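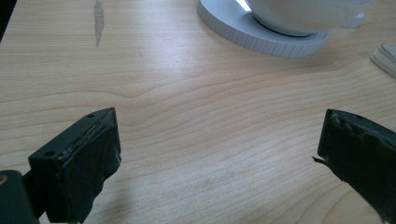 Figure 4. Finger pads with frayed covering. Replace before further use.

4.2 Recording a table-clearing task

The Brimomer hand-held gripper is used to record household chores performed by a person. Chores recorded in this way may later be attempted by a Skuditz arm. At present the arm is approved for lifting single, rigid items from a flat surface. It is not approved for hot drinks or glassware, or for any unattended work in the home.

1. Place the items on the table. Keep the total weight below 400 g.

2. Hold one gripper in each hand and route each cable down towards the table edge.

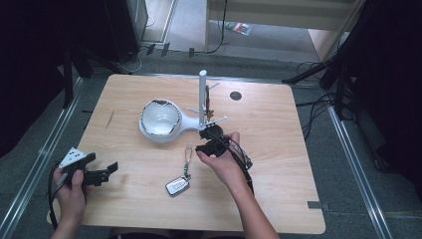

3. Open both jaws fully and hold them still until the ready tone sounds.

4. Move one item at a time. Small items such as keys should be attempted last, as the arm still drops them more often than cups.

5. Close the jaws slowly. Do not exceed a speed setting of 100.
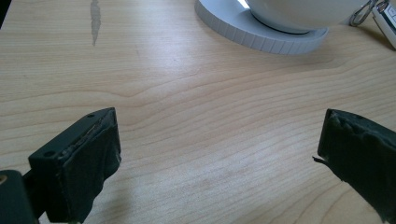
Figure 5. Jaws open, with cup and keys on the table.

Caution: Do not press the fingers against the table top. Marks in the wood may be mistaken for objects by the Kanaan software.

Note: Inspect the tape on both fingers daily. Renew it after 800 grips, or sooner if a flap has formed.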